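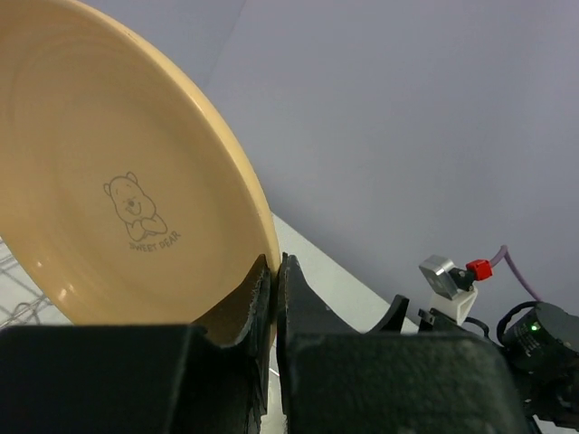 4.2 Why people keep the odd plate

Search this journal Search Advanced
February
Verna Yazzie and Gus Ruiz-Ortega

Figure 3. A tan plate with a cartoon bear and the words "SWEET DEAR".

I should say up front that I went into this part of the study expecting to write about sets. Matching sets, wedding sets, the good dishes that come out twice a year. Gus and I had a whole coding sheet ready for it! But when I sat down with the 20 households we visited in Cornbridge, what people wanted to talk about was the one plate that didn't match anything. So this section is about those, and the sets get pushed back to 4.3.

By "odd plate" I mean a plate that is used at least weekly and has no partner in the cupboard. Novelty plates like the one in Figure 3, with a little drawing and a bit of wording, come up a lot in the interviews, but so do plain ones left over from a set that got broken in a move. We argued over whether to lump these together (Gus still thinks we shouldn't have). I lumped them, and the split version is in the appendix for anyone who wants it.

Across all the interviews we logged 158 separate remarks that mentioned a single plate, and the thing that jumped out at me was how often they were about who gets it. One mother told us her kids trade chores for the plate they like. A retired bus driver eats his toast off the same one every morning and puts it at the bottom of the stack when his brother visits. I loved that one. Only 4 households said they had no favorite at all, and in 2 of those somebody changed their mind before we'd finished our coffee, which made coding a headache. We kept the first answer in each case.

Darnell Pruitt has argued that small kitchen habits like these are mostly leftovers from childhood, and I was ready to agree with him. Our interviews only sort of back him up. Plenty of people did bring up a grandmother or a first apartment, but just as many had picked up their plate at a yard sale or a discount store and couldn't say why they'd stuck with it. "It's the right size for eggs" was a real answer, and I think we should take it seriously. Size, weight and whether it fits the microwave came up again and again, usually before anyone got around to the picture on it.

Wording on plates is a trickier matter. Vilhjálmur Steinarsdóttir suggested in an early read of this draft that people stop noticing the words after a while, and that fits what I heard. Several owners got up to check what their own plate said when I asked them. I didn't ask everybody, though, because the question only made it into our guide after the first round of visits, so please don't lean on it too hard. We added it properly for the follow-up calls, and those answers are in Table 5.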